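The Night Bus to Zovdale

I missed the good bus, so I got the other one. You know the other one. It leaves from behind the Skosteck building, the heater only works on your left ankle, and it stops at every mailbox between here and Zovdale.

I had my aunt's clock in my lap, wrapped in a bath towel. She left it to me in October, along with 293 dollars and a note that said "Do not let them sell you a new one." Them! I still don't know who she meant. The clock had quit the week she did and I'd carried it to every repair place in town, and they all gave me the same sad look, like I'd brought in a dead bird.

So, Zovdale. There was a shop there called Flako, and a woman at the laundromat swore they'd fixed her mother's clock for next to nothing (she also swore her dryer was haunted, but I was desperate).

Around mile 52 the clock ticked. Just once. The man across the aisle looked at me and I looked at the towel.

"It does that," I said, which was a lie.

It ticked again when we passed the grain elevator, and then at the bridge, and after that it got going properly, a big bossy tick you could hear over the engine. A kid in the back started clapping along. I unwrapped it and the hands said ten after four, which was wrong by hours, but they were moving - moving! - and I sat there grinning like an idiot with a towel on my knees.

I went to the shop anyway. I'd paid for the ticket.

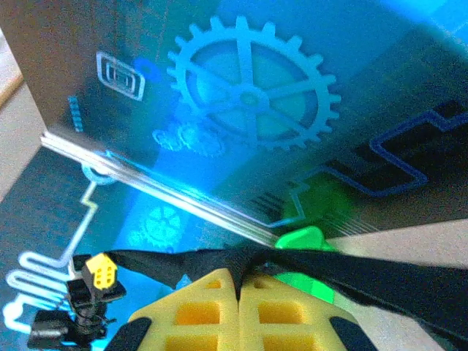
White gear on blue, tilted like everything else that night.

The woman at the counter held the clock up to her ear for a long while. Then she set it down and asked what I wanted done.

"Nothing, I guess," I said. "It started up on the bus."

"Which side were you sitting on?"

"The left."

She nodded and wrote that down on a yellow card, and charged me 400 pennies for the visit. She wanted pennies. I had to go next door and break a five at the bakery, and by the time I got back with the rolls she had the clock wrapped in its towel again, ticking away, set to the right time.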